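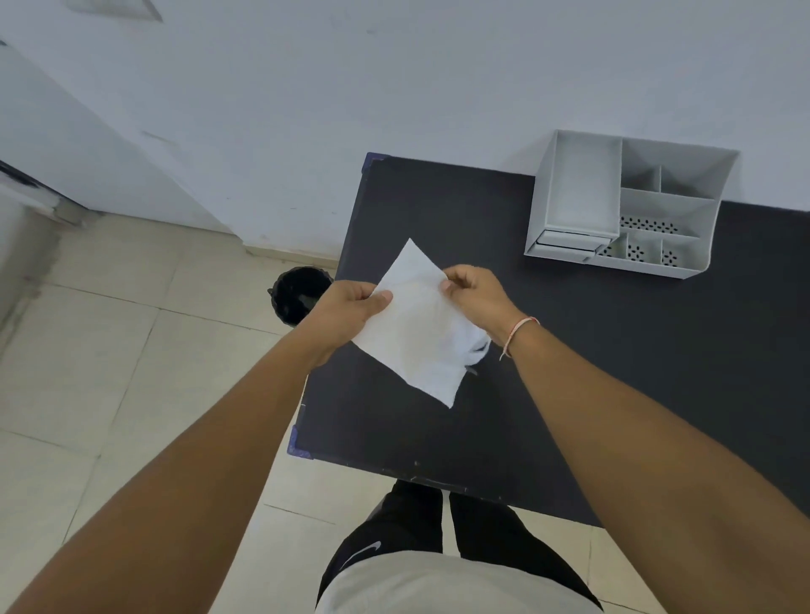
Speaker notes: Care of Shared Desks and Work Tables
Facilities session, Ladby building, Thursday, 10:30

Opening
Welcome attendees and confirm that everyone has the two-page handout. State the purpose of the session: to set one cleaning routine for all shared tables at Ladby and Usteck. The present guidance differs between the two sites and is to be withdrawn in June.

Slide 2 - Scope
The routine covers 39 shared tables. Private offices are not included. Kitchen counters remain under the Bassey contract and should be left to that team.

Slide 3 - Paper towels
Explain that a single sheet is sufficient for most tabletops. Ask staff to open the sheet fully and fold it into quarters before wiping. A bunched sheet leaves streaks, and these show most clearly on dark matte surfaces. Used sheets go in the general waste bin - they are not accepted with office paper.
Pause for questions on supplies. Orders are placed through Keveo in lots of 2000 sheets.

Slide 4 - Order of work
Move loose items into the desk organizer first. Wipe from the back of the table toward the front edge, then go over the edge itself. Where corner protectors are fitted, wipe over them and do not peel them back. Loose protectors should be reported on form 1612.

Slide 5 - Organizers
Trays and drawers are to be emptied every 7 weeks. Remind attendees that small drawers collect crumbs and paper clips, and that personal items left in a shared drawer will be held at the front desk.

Slide 6 - Questions
If time is short, take questions on waste sorting first. Questions about replacement furniture should be directed to the Usteck office. Collect the sign-in sheet before the room is released at 11:15.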